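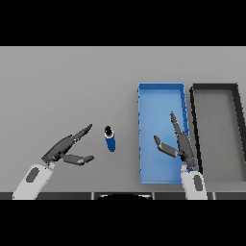
A gripper, open, over a light grey tabletop.

About Bernent

Bernent writes about digital money from a small office in Melbourne. We read the white papers, the licence applications and the fine print on exchange fees, then we publish what we found. We don't sell tokens and we don't run a fund. If you came looking for the next coin to buy, there are plenty of other sites that claim to know.

Areti Giannakopoulos started Bernent after a decade in bank compliance, where she developed a low opinion of the word "guaranteed". Jagadeesh Kotian joined as technical editor the following February. He reads the code, when there is any. Quite often there isn't.

We began with a list of coin offerings that promised a working product within a year. There are now 3,421 entries on it. We check 20 of them each week, and we write to the people behind them before we publish a word. Some reply. A few send lawyers' letters, which we also read. 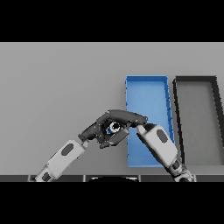

Our longest piece of work so far is the Pillai file, a set of 13 articles on who holds customers' coins when an exchange says it holds them "in cold storage". We still aren't satisfied with the answers. The Jernine newsletter goes out to subscribers once a fortnight and covers tax, licensing and whatever the regulators have put off again.

How we're paid

Subscriptions cover nearly all of our costs. The rest comes from Niltel, our training arm, which runs short courses for accountants who have been handed a client's wallet records and would like to know what they're looking at. We take no advertising from exchanges, wallet makers or anyone issuing a token. Staff may not hold any coin they write about. We're five people, so it's an easy rule to check.

You shouldn't take our word for any of this. Our accounts are on the site, and so is every correction we've made, with the original wording left in.

Nothing on Bernent is financial advice.

Page last updated 2019-07-01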